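Vase and Stem Matching for Tabletop Displays
Project report, Claltmont Design Workshop
Oct 22, 2024

3. Materials

The project brief asked for a table display that could be set up and taken down by one person in 20 minutes. Artificial flowers were chosen over cut flowers so that the same stems could be used in every trial. Glass vases were specified by the client space, the Ballora reading room, which already had a dark table with a glossy top.

Each bundle was kept together as supplied and laid on its side before filling. Laying the stems flat shows the full length of the bundle and makes it easier to judge where the stems should be bent. Colors were compared at this stage, with the vases standing on the table next to the flowers. 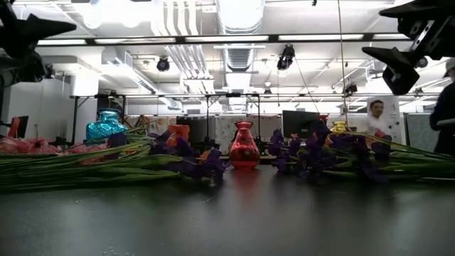
The red vase was used as the reference for the center position. It has a narrow neck and a wide base, and the neck limits how many stems can go in before they start to bind. The teal-blue vase has a rounder body and a short neck. The yellow vase is small and was assigned to short stems only.

Purple is the strongest color in the flowers and works against all three vases. Pink was tested with the teal-blue glass first. Orange next to red glass was rejected in the first round – the two colors were hard to tell apart from the far side of the room.

4. Procedure

Stems were inserted one at a time, longest first. After each stem the vase was turned a quarter turn and checked for lean. A trial was stopped when the vase tipped under a light push at the rim, or when the next stem could not be inserted without force. Five trials were run per vase. The table was wiped between rounds, as dust shows clearly on the dark finish.

5. Stability

The red vase passed all trials. The yellow vase failed two, both with stems left at full length. Adding 35 grams of clear glass beads corrected the lean in the repeat trials. Beads were not needed in the teal-blue vase.

6. Open items

Stem length for the yellow vase is still to be fixed. The reflection of colored glass in the tabletop was noted but not measured. A second set of trials on a matte table is planned for January in the Ondar annex.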